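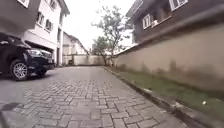 인터로킹 블록 진입로 침하와 줄눈모래 유실, 부분 보수로 가능한지

글쓴이: 모래줄눈

단독주택 진입로를 인터로킹 블록으로 시공한 지 11년 됐습니다. 블록 두께는 60mm, 헤링본 45도 배열입니다. 하부는 쇄석 기층 위에 모래 받침층을 깐 것으로 알고 있는데, 시공 당시 도면이 남아 있지 않아 기층 두께는 확인이 안 됩니다.

증상은 다음과 같습니다.

차고 앞에서 대문 쪽으로 승용차 바퀴가 지나는 두 줄이 주변보다 낮습니다. 2m 알루미늄 직선자를 가로로 대고 틈새를 재 보니 가장 깊은 곳이 16mm입니다. 비가 그친 뒤 그 자리에 물이 고이고 다음 날 오전까지 남아 있습니다.

줄눈모래가 상당 부분 빠졌습니다. 바퀴 자리는 드라이버를 넣으면 끝까지 들어가고, 손으로 흔들었을 때 움직이는 블록도 있습니다. 깨진 블록은 없습니다.

담장 쪽 경계석 일부가 바깥으로 밀려서 경계석과 첫 줄 블록 사이가 벌어졌습니다. 고압세척기는 해마다 봄에 한 번씩 썼습니다.

업체 두 곳에 문의했는데 한 곳은 전면 철거 후 재시공, 다른 한 곳은 줄눈모래만 채우면 된다고 합니다. 차이가 너무 커서 판단이 안 섭니다. 알고 싶은 것은 세 가지입니다. 침하 구간만 들어내고 다시 까는 부분 보수가 가능한지, 가능하다면 어느 깊이까지 파야 하는지, 폴리머 줄눈모래를 쓰는 것이 나은지입니다. 블록은 Trinden 제품인데 같은 색은 단종됐다고 들었습니다. 작업은 직접 할 생각이고 소형 플레이트 콤팩터는 대여가 됩니다.

글쓴이: 평탄도

부분 보수 가능합니다. 블록 포장은 들어냈다가 다시 깔 수 있는 구조이고, 깨진 블록이 없다면 단종 여부는 문제가 안 됩니다. 기존 블록을 그대로 재사용하면 됩니다. 줄눈모래만 채우는 것은 침하에 대한 조치가 아닙니다. 모래를 채워도 높이는 그대로이고 물은 계속 고입니다.

먼저 원인을 나눠야 합니다. 11년 된 포장에서 바퀴 자리만 내려앉았다면 받침층 모래의 이동, 기층 다짐 부족, 노상 연약화 중 하나이거나 둘 이상이 겹친 것입니다. 침하가 가장 깊은 자리에서 블록을 몇 장 들어내고 단면을 보십시오.

받침층 두께가 바퀴 자리와 그 옆에서 다르고 기층 윗면이 평평하면 받침층 문제입니다. 이 경우 기층은 건드리지 않습니다. 받침층 두께는 비슷한데 기층 윗면 자체가 바퀴 모양으로 처져 있으면 기층 또는 노상 문제이므로 기층까지 보수해야 합니다. 기층 쇄석 사이로 진흙이 올라와 있으면 노상토가 섞인 것이므로 오염된 쇄석을 걷어내고 부직포를 깐 뒤 새 쇄석으로 바꿉니다.

흔한 실수가 기층이 처진 것을 모래로 메워 높이를 맞추는 것입니다. 받침층은 다짐 후 30mm 안팎의 균일한 두께여야 합니다. 두꺼운 곳은 하중을 받으면 더 내려가고, 몇 계절 뒤에 같은 자리가 다시 꺼집니다.

작업 순서를 적습니다.

철거 범위는 침하 경계에서 사방으로 블록 서너 장 정도 더 넓게 잡습니다. 헤링본은 블록이 서로 물려 있어 경계가 톱니 모양으로 나오는데, 잘라내지 말고 그대로 두십시오. 그래야 재시공 때 절단 없이 맞물립니다. 첫 장은 일자 드라이버 두 개를 짧은 변 양쪽에 넣고 번갈아 흔들면 올라옵니다. 들어내기 전에 전체 사진을 찍고, 절단된 블록에는 분필로 번호를 적어 두십시오.

들어낸 블록은 옆면에 붙은 모래와 이끼를 긁어냅니다. 이걸 생략하면 줄눈 폭이 조금씩 늘어나서 마지막 줄이 안 들어갑니다.

기존 받침층 모래는 버리고 기층을 노출시킵니다. 기층을 보충할 때는 최대입경 25mm 이하의 입도조정 쇄석을 쓰고, 한 층을 다짐 후 100mm 이하로 나눠서 다집니다. 마른 쇄석은 다져지지 않으니 물을 약간 뿌리십시오. 손으로 쥐었을 때 뭉치되 물이 배어나오지 않는 정도입니다. 얇게 보충하는 구간은 기존 윗면을 긁어 일으킨 다음 새 쇄석과 섞어 다져야 층이 분리되지 않습니다.

받침층은 세척된 굵은 모래를 씁니다. 석분은 미립분이 많아 물이 잘 빠지지 않으므로 권하지 않습니다. 외경이 같은 파이프 두 개를 깔고 그 위로 각재를 당겨 고르고, 파이프를 뺀 자국은 흙손으로 메웁니다. 고른 뒤에는 밟지 않습니다.

블록 윗면은 다짐 전 기준으로 주변보다 5mm 높게 맞춥니다. 다지면서 내려가는 양입니다. 모래 상태에 따라 다르니 작은 면적에서 먼저 시험해 보십시오.

콤팩터는 바닥판에 고무 패드를 붙여 씁니다. 줄눈모래 없이 한 번, 모래를 쓸어 넣고 두 번 이상 다지고, 더 안 들어갈 때까지 채웁니다. 바퀴 구간 바깥의 기존 포장도 줄눈이 비었으니 같이 채우십시오.

경계석은 별도입니다. 경계석이 밀리면 첫 줄부터 블록이 벌어지고 줄눈모래가 그쪽으로 빠집니다. 안쪽을 아무리 잘 깔아도 구속이 없으면 같은 일이 생깁니다. 밀린 구간을 들어내 기초 콘크리트를 새로 치고 뒷면을 콘크리트로 받친 다음, 양생이 끝나고 나서 안쪽 블록을 다지십시오. 순서가 반대면 콤팩터 진동에 경계석이 다시 밀립니다.

물매도 확인하십시오. 차고에서 대문 방향으로 2%가 나오는지 실을 띄워 재면 됩니다. 진입로 끝이 담장으로 막혀 있다면 물이 어디로 빠지는지를 먼저 정해야 합니다. 배수구가 있어도 주변 블록보다 높으면 소용이 없고, 다짐 후 블록 윗면이 배수구 덮개보다 3mm 정도 높은 것이 맞습니다.

글쓴이: Rachid Lamrani

위 답변에 대체로 동의합니다. 폴리머 줄눈모래 부분만 보충합니다.

폴리머 모래는 줄눈이 완전히 마른 상태에서 넣어야 하고, 블록 표면에 남은 가루를 송풍기로 제거한 뒤 물을 뿌려야 합니다. 가루가 남은 채로 물이 닿으면 백색 막이 생기고 잘 안 지워집니다. 질문하신 포장처럼 기존 줄눈에 옛 모래가 일부 남아 있으면 상부에 얇게 얹히는 꼴이 되어 한두 해 만에 조각으로 떨어집니다. 쓰려면 옛 모래를 최소 25mm 깊이까지 빼내야 합니다.

저는 Hamia에서 면적 54제곱미터짜리 주차 공간을 보수하면서 절반은 Badawi 폴리머 모래, 절반은 일반 건조 규사로 채웠습니다. 세 해가 지난 시점에서 잡초는 폴리머 쪽이 적었습니다. 대신 바퀴가 도는 구간에는 균열이 갔고, 거기에 다시 채우려니 굳은 것을 먼저 파내야 했습니다. 규사 쪽은 줄어든 만큼 쓸어 넣으면 끝이었습니다. 차량이 다니고 앞으로도 조금씩 움직일 포장이면 규사를 권합니다.

고압세척기는 줄눈모래 유실의 직접 원인일 가능성이 높습니다. 계속 쓰실 거면 부채꼴 노즐로 바꾸고 줄눈 방향과 어긋나게, 낮은 각도로 쏘십시오. 세척 후 건조되면 모래 보충은 매번 해야 합니다.

시기도 고려하십시오. 12월에 들어가면 경계석 기초 콘크리트 양생이 어렵고 쇄석에 준 물이 밤에 업니다. 언 쇄석은 다져진 것처럼 단단해 보여도 녹으면 내려갑니다.

글쓴이: 골목끝집

저희 집도 똑같았는데 그냥 모래만 사다 부었습니다. Ernen 규사 16포대 들어갔고 물 고이는 건 그대로입니다. 흔들리는 건 없어졌어요. 차 한 대만 다니면 그 정도로도 쓸 만합니다. 장화 신고 다니면 됩니다.

글쓴이: 모래줄눈

답변 감사합니다. 제일 깊은 자리에서 여섯 장을 들어내 봤습니다. 받침층이 바퀴 자리 55mm, 옆은 30mm이고 기층 윗면이 같이 처져 있습니다. 진흙이 올라온 흔적은 없습니다. 처음 시공할 때부터 모래로 높이를 맞춘 것으로 보입니다. 쇄석 보충까지 하는 것으로 정했고, 줄눈은 규사로 갑니다. 경계석을 먼저 손보고 양생되는 대로 안쪽을 시작하겠습니다. 보충할 쇄석을 소량으로 파는 곳을 찾는 중인데, 25mm 이하가 없으면 40mm짜리를 써도 되는지만 더 여쭙니다.

글쓴이: 평탄도

40mm는 쓰지 마십시오. 보충 두께가 25mm 정도면 골재 한 알이 층 두께보다 큽니다. 그 두께에는 최대입경 13mm급 혼합골재가 낫고, 미립분이 섞인 것이어야 다져집니다. 단립도 골재는 틈으로 받침층 모래가 빠집니다.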